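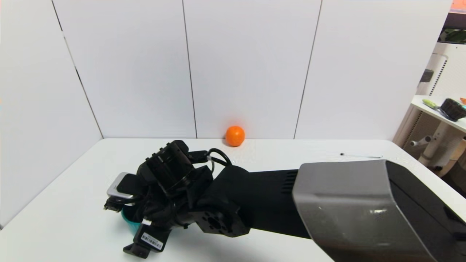 橙子买回来以后，要放冰箱吗？
一个星期之内能吃完的话，放在桌子上就可以，吃不完的再放进冰箱的蔬菜格。

Trinh Lương
我写中文比较慢，所以分成几条来发。今天想说的是橙子和白色桌面，这两件事在我家里是连在一起的。

Trinh Lương
我以前把橙子全部放进冰箱，因为妈妈这样做。后来 Maribeth Maglaya 来我家吃饭，她问我为什么橙子没有香味。我拿一个放在外面，到了晚上再切，味道真的比较香。从那天起，我每次拿一个出来，放在桌子靠墙的那一边。

Trinh Lương
为什么靠墙？橙子是圆的，会滚。我的桌子有一点斜，我用过水平尺，往前面斜。放在中间，它自己慢慢走到边上，然后掉下去。靠着墙就安静很多。（“安静”这个词对橙子可以用吗？请中国朋友告诉我。）

本网站使用 Cookie 以改善您的浏览体验。继续浏览即表示您同意我们的 Cookie 政策。［接受全部］［管理设置］

Trinh Lương
再说白色桌面。白色很好看，不过橙子的汁如果干在上面，会留下一圈黄黄的印子。我的做法：先用温水的布放在印子上面等一会儿，再擦。不要用钢丝球，我用过一次，那个地方现在没有光了，摸起来也不一样。

Trinh Lương
Taras Kobzar 推荐我用小苏打。我试了，印子是没有了，可是桌子上有一层白粉，擦了三遍才干净。白粉在白桌子上很难看见，要用手去摸。所以我平时只用温水加一滴洗碗的东西。

Trinh Lương
有人问我在哪里买橙子。星期二早上，楼下的小店 Hevoslow 会来新的。我一般买 10 个，给 Đạt Đặng 家分一半，他家有两个小孩，吃得比我快多了。老板总是说“这批很甜”，有时候是对的。

Trinh Lương
选橙子我看重量。两个一样大，我拿重的那个。皮上有小点点没关系，软的地方才要小心。如果底下已经软了，当天就切，软的那块不要吃，旁边也多切掉一些。

Trinh Lương
桌子上的东西我也想说一下。我的规定是，晚上睡觉以前，杯子和碗都要回到水池或者柜子里，只有橙子可以过夜。这个规定我自己一个月大概能做到一半的晚上，另外一半的晚上杯子还在。Khang Diệp 说这样不叫规定，叫愿望。

Trinh Lương
关于杯子：塑料的杯子装过橙汁以后会有味道，洗完也还在。我把它倒满水，放一点柠檬皮，过一夜再洗，味道就轻了。玻璃杯没有这个问题，但是我摔坏的玻璃杯也超过 18 个了，所以早上还是用塑料的。

Trinh Lương
橙子皮不要马上扔掉。我用它擦水龙头，然后用清水冲，再用干布擦一遍，很亮。只是别用皮擦白桌子，皮里面有油，桌面会滑滑的，还会粘灰尘。

Trinh Lương
刚才有朋友在下面问，桌子和墙中间的缝怎么办。我用旧牙刷，包一层薄布，慢慢地推过去。上次推出来一颗橙子籽和一个回形针。缝里的水一定要擦干，要不然过几天会发黑。

Trinh Lương
差不多就是这些。如果我哪里写错了字，请直接改，我不会不高兴的。下次我想写怎么放香蕉，那个更难，我还在试。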